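Chapter 4
Teaching a Task by Demonstration

A robot can be programmed line by line, or a person can show it what to do. This chapter covers the second way. The person giving the demonstration is called the operator. The operator either moves the arm by hand or drives it by remote control, and the joint positions are saved along with the camera images.
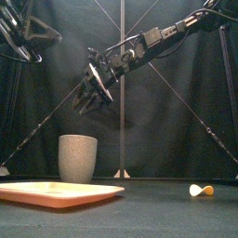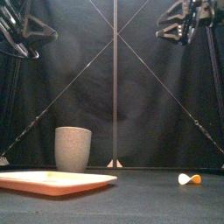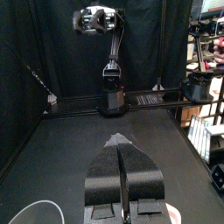 Figure 4.1. A two-arm workspace from two kinds of camera. First and second: views of the table with the cup and tray. Third: view from a camera at the gripper.

4.1 Before You Record

Decide where the task starts and where it ends. Write both down. Salian and Marchand used 14 demonstrations for their first cup task and discarded four, all with unclear endings.

Move at a steady pace. Long pauses are saved too, and a robot trained on them may also pause. Section 4.2 compares hand guiding with remote control.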